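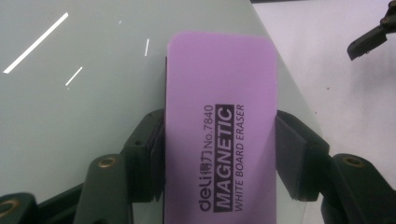
Collecting Your Own Demonstrations
Notes to go with lab sessions 4 and 5
October 2021

Last time we talked about what the policy does once it has data. I promised we'd get to where the data comes from, and I'm going to spend two whole sessions on it, which some of you will find excessive. Bear with me! Most of the projects I've watched go sideways in this course went sideways during collection, and the students then spent all of December fiddling with the network.

If you missed the session, read these notes and the lab sheet together. The lab sheet has the button presses, and I won't repeat them.

Why we collect by hand

You have three broad ways to get examples of a manipulation task. You can drive the arm remotely, you can push the arm around by its own joints, or you can leave the arm out of it and carry a hand-held gripper with a camera on it. We're doing the third. The fingers are in your hand, the camera rides along and sees what the fingers are doing, and what comes out is a video plus the path the gripper took and how wide it was open at each moment.

I like this for teaching because you can feel the task. Squeeze a whiteboard eraser between two pads and you know right away whether you've got it square or whether it's about to pivot on you. On the remote rig you find that out when it drops. It's also fast. With the remote setup a pair of you might get a handful of decent tries before someone wants a break, and by hand you can do far more in the same sitting (my record is not impressive, but I've seen students fly).

The price is that your hand can do things the arm can't. You can twist your wrist into a spot that the arm would need another joint to reach. You can whip the gripper across the table in a blink. The recording will happily store all that, and then the replay step rejects it, or worse, accepts it and the arm lurches. So move like something a bit slower and stiffer than yourself. After an hour you'll be doing it at home with the dishes.

The task for these two sessions

Pick up an eraser, carry it to the board, wipe a short pen line, put the eraser back down. Each pair gets a magnetic one. The purple one I've been using is a deli No. 7840, and it says MAGNETIC on it in big letters in case you forget, which you will, the first time you bring it near the board.

The magnet is why I picked this task. With a plain block of foam, contact is gentle and you could nearly do it with positions alone. A magnet pulls as you come in close, so the last bit of the approach feels different from everything before it, and pulling away takes a little tug. Watch for what your hand does there. Most people brace without noticing.

What counts as one example

One example is one full go at the task, from an open gripper clear of the eraser to an open gripper clear of the eraser. Start recording before you move. Stop after you've let go and backed off. I know it's tempting to trim the boring bits at each end by being quick on the button, but the policy needs to see what "finished" looks like, or it will set the eraser down and pick it right up again forever. (We had one do this at the open day. The kids loved it. I did not.)

If you fumble, you have two options.

If you fumble and recover smoothly, keep it. A slipped grip followed by a sensible second grab is gold, and you can't easily stage it later.

If you fumble and stop, laugh, look at your partner, or put your other hand in to help, throw it out. Mark it as discarded in the Hukov log and go again. Don't delete the file. I want to see the discards too.

How many

Each pair owes me 60 kept examples by the end of session 5. Pooled with the set left over from last year's class, that gives us 3,000, and it's the pooled set that everybody trains on. So your sloppy ones land in other people's models. No pressure!

Please split your kept examples evenly between the two of you. Two people have two different habits, and a model trained on just one of you will learn your habits along with the task. One year a whole group came at the eraser from the left because one person had done all the collecting. The arm then refused, in its way, to approach from anywhere else.

Varying things on purpose

Here's the part people rush. Sixty copies of the same motion is closer to one example than to sixty. Between tries, change something:

where the eraser starts
which way it's turned
where the pen line is, and how long
how high you hold the gripper before you begin
the lights (there are two switches by the door, use them)

Change one or two of these each time. If you change the lot on every try you'll get tired and start placing things in the same "random" spot over and over. Everybody thinks they're good at random and everybody puts the eraser a little to the right of center. The Feltness sheet taped up at each station has a list of starting layouts. Go down the list.

A word about lights and shiny boards. A glossy surface throws the ceiling tubes back at you as bright streaks, and those streaks slide around in the picture as the gripper moves. To you they're obviously reflections and you stop seeing them in a minute. The model has no such luck. If every recording has a streak in the same place just before you close the fingers, it may well decide the streak is the signal to close. I don't want you to get rid of the glare, because the arm will have to work with it. I want you to have it in lots of different places.

The grip itself

Bring the pads in flat against the two long edges. Come in level, close slowly, and stop squeezing once it's held. Pressing harder doesn't help and it bends the foamy ones.

Grab near the middle of the length if you can. Too near an end and the eraser swings when it touches the board. That said, do a few off-center grips on purpose, say 6 out of your 60, so that the model has seen a swing and what to do about it. Mark those "offset" in the log.

Look at your own footage after the first few tries, before you do any more. What you're checking is simple: can you, a person, tell from the video alone when the fingers touch? If your approach hides the contact from the camera, the model is guessing, and so would you be. Tilt your approach a little and try again.

Logging

The Hukov log wants four things per example: who held the gripper, the layout number, kept or discarded, and one line of notes. Write the note straight away. "Slipped once, regrabbed" is a fine note. "Good" is not a note.

When you're done, upload through Edex to the folder with your pair's number on it. It takes a while on the lab network, so start it before you pack up. If Edex says a file is short, that nearly always means you hit stop twice. Re-record that one and move on with your life.

Some questions I got after class

Can we use a different eraser? Yes, for up to a quarter of your tries, and I'd be pleased if you did. Say so in the note. A different color or shape does the pooled set a lot of good.

Does it matter if our wipes don't fully clean the line? A bit. Faint traces are okay. If half the line is still there, that's a discard, however pretty the motion was.

We're left-handed / right-handed, does it matter? Nope. Mixed is better.

Can we speed up the video afterward? Please don't. Gripper width and position are tied to the video times, and I'd have to untangle it.

Reading and what to bring

For session 5, read the Seyoum handout on mismatched speeds, at least the first half. It's short and the plots are good. The second half gets heavy with filtering, and we'll do that together on the board.

Bring your log, printed or on a laptop, and pick two recordings to show: your best one and the strangest one you decided to keep. We'll argue over whether the strange ones should stay in. Spare erasers are in the drawer under station 3, and please put them back apart from each other, they clump.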